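What Is a Service Club, Anyway?

Hi! I'm Apinya Sukprasert, and I belong to a service club in a town called Drarkard. When I tell kids that, they usually say, "A what?" So let me explain.

A service club is a group of people who get together to help out where they live. You know how your soccer team meets up to play soccer? We meet up to fix park benches, collect winter coats and read to little kids at the library. It's a lot more fun than it sounds – we laugh all the time, and there are usually cookies.

How do we pick what to do? We vote! Anyone in the club can bring an idea. Then everybody writes a choice on a piece of paper, and we add them up. Last October my friend Boonsong Somboon wanted a book drive, and I wanted to paint the bus shelter. His idea won, so I carried boxes with everyone else (and I only grumbled a little). We ended up with 1,467 books!
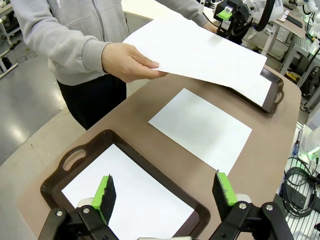 Paper and a tray on the table.

Do you have to be a grown-up? Nope. Lots of places have junior clubs, and some schools have their own. Ours in Drarkard has 17 kids in it right now. They choose their own projects and run their own meetings, and they're louder than we are.

Want to try it? Ask a teacher or someone at home if there's a club near you. If there isn't, grab a friend or two and think of one thing on your street that could use some help – maybe a messy flower bed, or a neighbor who'd like a visit.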